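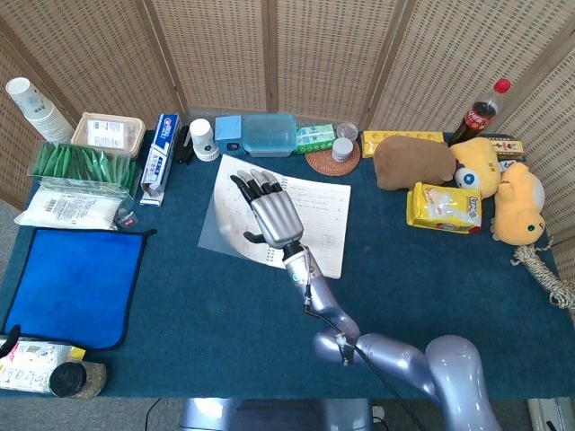
Tabletop setup for the Joltesow set, with the right hand held flat over a printed sheet.

Joltesow: tabletop hand examples

Welcome, and thank you for taking an interest in our little corner of Bremgate! This is the read-me for Joltesow, a collection of examples we are gathering so that a robot arm with a five-fingered hand can learn to find its way around a busy table. If you only want the files, skip down to "What you get" – but do come back for the notes afterward, please.

Why so much stuff on the table

Our first set, Celtcombe, used a bare table and a handful of blocks, and the model we trained on it got flustered the moment anything else came into view. So this time we went the other way and piled things up along the back and sides: plush toys, a toothpaste box, a soda bottle, a boxed tissue pack, a blue cloth, snacks, even a coil of rope. Soft things and stiff things, shiny and dull, see-through plastic and plain paper. It's a bit like a kitchen counter after a birthday party, and we have grown rather fond of it.

What you get

18 sessions, split into 14 for training, 3 for tuning and 1 held back for testing
Head camera video, joint positions and finger positions for each session
A short written instruction for every example, such as "put the toy next to the cloth"

How examples are recorded

An operator guides the arm from start to finish, and we keep the tries that go wrong as well, marked "miss" in the label file. Please don't throw those out without a look! Thulani Nel trained the same model with and without them and liked the first one better. Each session has 6 tasks, and the objects get shuffled in between.

Known trouble spots

Clear plastic is hard to label, and the outlines drawn around it are looser than we'd like. Small things tucked behind bigger ones sometimes have no label at all. The folding screen is in every session, so please test against other backgrounds before you trust your results.

Questions and fixes

Write to Nobuhle Joubert, who looks after the labels and is very patient with long emails. Corrections go into the next release, planned for October.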